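May 24, 2026

Woke before six to the gulls on the flat roof and couldn't get back off, so I read the leaflet again. It came through the door yesterday, glossy, folded in three, from the people who want to run a ferry between Skivcombe and Prundton. Protport, they call themselves. It sounds like a medicine.

I would love a ferry. I should put that down first, as everyone at the meeting seemed to think I was against boats. It takes me nearly 63 minutes to get to Prundton on the bus when I could hit the place with a stone from the slipway if I had a better arm. But I have lived here long enough to have been promised it before. There was the one with the hovercraft drawings. There was the one before that, when they painted a blue line on the quay for us all to queue behind, and the line is still there, and so far as I know the only thing that has ever queued on it is a dog.

The leaflet says 1000 passengers a day in summer. From where? I have stood on that quay in August eating chips and I'd be surprised if a tenth of that went past, including the ones who had only come to use the toilets. I asked about it at the meeting and was told the number was "modelled". I asked what it was modelled on and was told it would be in the full report. I asked when we could see the full report. November.
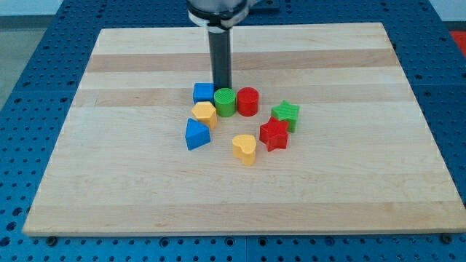

Walked down after breakfast to look at the water for myself. Low tide, and the channel was about as wide as our road. The leaflet has the boat going every half hour, all day, and the little map shows the bay bright blue from one side to the other. I don't know who drew it but they can't have been here at low tide. Perhaps the boat has wheels. A man was digging bait more or less where the landing stage is meant to go, up to his shins, and he didn't look worried.

Bought 2 rolls from Palumbo's and a coffee I didn't want. They have a poster up in the window in favour. Well, they would, being the nearest thing to the landing. I don't blame them for it. If I sold coffee I'd want people tipped out at my door too.

The fare bothers me more than the mud. It isn't printed anywhere. There's a picture of a smiling family and a paragraph about fresh air, and then a line saying prices will be "in keeping with the area". The bus is in keeping with the area and it smells of wet coats.

Filled in the reply card this afternoon. The boxes were "strongly support", "support" and "support with suggestions". I ticked the last one and wrote "tide tables" in the space. Must find a stamp. Beans need tying up and the back gate is sticking again.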